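Trying out the Vutuvel hand-held gripper kit

Posted January 26, 2022

I have been meaning to write up the Vutuvel kit for a while. It's a pair of hand-held grippers sold by Virance for recording how people do ordinary jobs, so that a robot arm can be trained on the same motions later. The price we were quoted was $3873 for the pair with the software licence, or $2585 without it. We went for the licence.

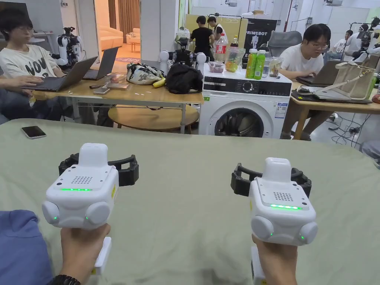 2 min read

The grippers are white and boxy, with the handle underneath and the jaws out in front. A green light strip runs across each one, and you can check it without changing your grip. I like that more than I expected to. The last set I used, from Nieminen, only showed its status on the phone app, so I was forever putting one hand down to look.

Setup took me 15 minutes the first time, and most of that was updating firmware. The printed guide is thin. It covers charging and pairing and then sends you to the website for everything else, and the page on calibration still had the old menu names when I went looking.

We used them for laundry work, mainly picking up and folding on a covered table. Cloth is a fair test of this sort of tool. A box or a bottle stays the shape it was when you reached for it, but a T-shirt bunches up and you have to decide where the edge has gone. 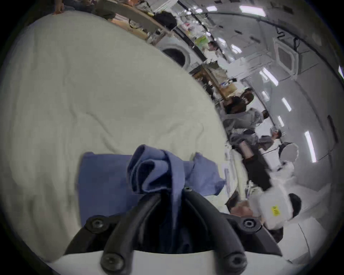
My main complaint is the jaw tips. They're fine on a thick roll of fabric, but a single layer takes a few goes, and I ended up pinching more cloth than I wanted just to be sure of it. Virance lists a softer tip as an extra. I haven't ordered it yet. At this price I think it should be in the case.

Weight is fair. I could do a decent stretch before my wrists noticed, though someone with smaller hands may feel it sooner. The handle is a touch wide for me – a narrower sleeve would fix it.

The trigger has a smooth pull with no dead spot at the start. On the Nieminen set there was a bit of slop there, and you could see it in the recordings as a little twitch before every grasp.
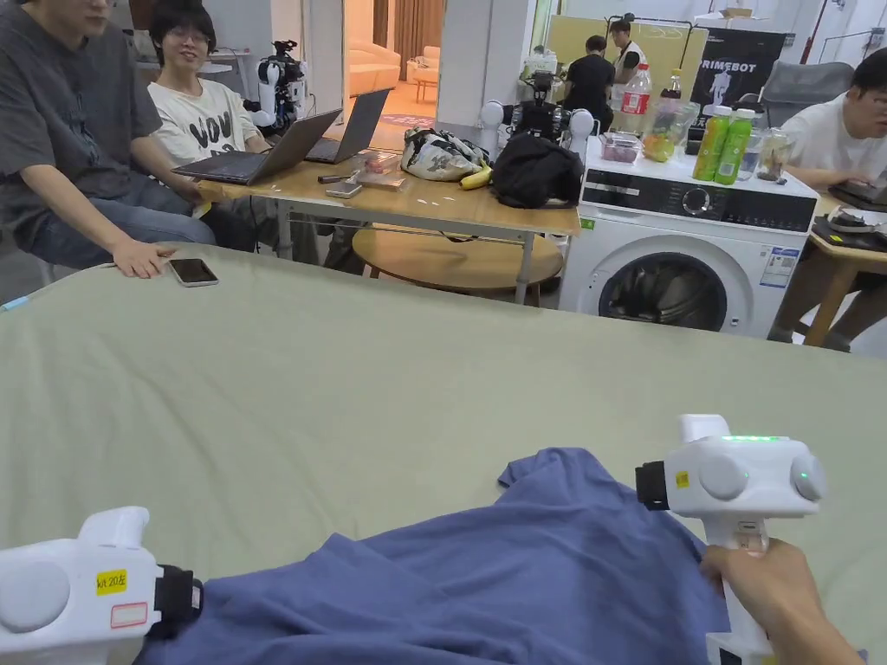

Files come off over USB and are sorted by session, left and right together. The software labels them sensibly and I only had to rename a couple. Exporting is slow, so start it before lunch.

Support has been decent. I sent 2 emails to the Briduvby office, both about the calibration page, and got a proper reply to each.

I'd buy the kit again with the licence. If you only handle rigid objects, the cheaper option is probably enough. I'm planning another round in June with towels and fitted sheets, and I'll have the softer tips by then.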